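Opinion > Food & Home > Kitchen Talk

November | By Daithí Foley

I've had it with recipe apps. I paid Ovora 12 bucks a month, saved 369 recipes, and cooked maybe the same nine over and over (mostly noodles, if you must know).

My mom had a tin of index cards with gravy on them and she fed six of us just fine! You flipped, you picked, you got on with it. 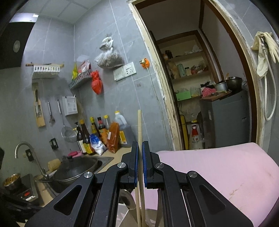 So should you cancel your subscription? Keep it one more Wednesday, copy out the dinners you really make, then let it go.

I did mine on the backs of old envelopes, and I've already lost the one for dumplings. Still cheaper.

We use cookies to improve your visit. Accept | Manage settings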